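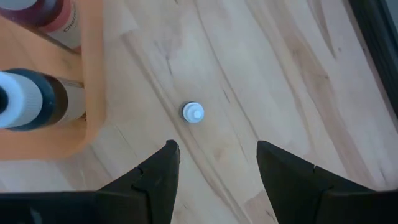
Endomness
13 April 2018 · 3 min read
Print | E-mail

Spent the day on the bottle cell at Rukero. Two arms, one table, one orange bin, a mixed lot of dropper bottles. It went into service in January and was due for a proper going over. Notes as I go.

Started with the fingers. Power off at the cabinet, then a wipe with a lint-free cloth and a little alcohol. Dropper bottles leak at the neck and the residue dries on the tips. Once it builds up, a smooth cap slides out of the grip halfway through a lift.

Checked the finger screws while I was there. Two on the left arm had backed out by a quarter turn. Took them out, cleaned the threads, put on a drop of medium thread locker and torqued them again. Left them overnight last time, will do the same now.

The counter on the left arm says 1,994 picks since the last finger change. I have been swapping fingers at 2,500 on this cell. The tips still look fine to me but I'm writing the number on the sheet so the next person has it.

Cables next. The loop at each wrist needs enough slack for the full roll and not so much that it drags over the bottles. I jog the wrist to both ends of its travel by hand speed and watch the loop. Right arm was fine. Left arm was tight at one end, so I moved the clip back 19 mm and tried again. Fine now.

Wrist camera check on the left arm. Small white parts on pale wood are the hard case for it. With exposure on auto, the glare on the wood came up nearly as white as the part and the edge finder gave up. Fixed exposure, one step down, and it finds the rim again.

Bin position. The bin is taught from its two front corners, and people nudge it when they empty it. I touched both corners off again with the pointer and saved the frame under a new name – never over the old one.

Then a slow run at 10 percent with a hand on the stop. 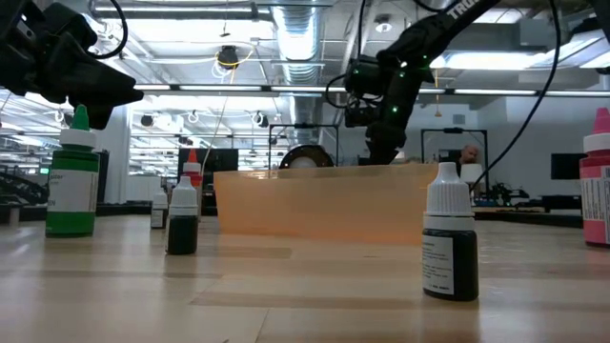 One reply asks why we don't just bolt the bin down and skip the re-teach, as they did on their Usman line.

Fair question. We empty ours by hand and swap it for a clean one, so it has to lift out. Two locating pins on the table would do most of the job. I have asked for them. Until then it's the pointer.

Back to the slow run. First try, the right arm came down too close to the bin rim. The approach height was still set for the shorter bottles. Raised it 30 mm and ran it again with the tall ones. Cleared it.

Last thing was the Rullance controller. Saved a backup to the stick and a second copy to the shop drive, then put the program name and the new frame name on the sheet inside the cabinet door.

Still open: locating pins, a spare set of fingers, and a matte mat for the table if the fixed exposure doesn't hold up when the afternoon light changes. Will post again after the next finger change.

Print | E-mail

We use cookies to keep this page working and to count visits. Accept | Settings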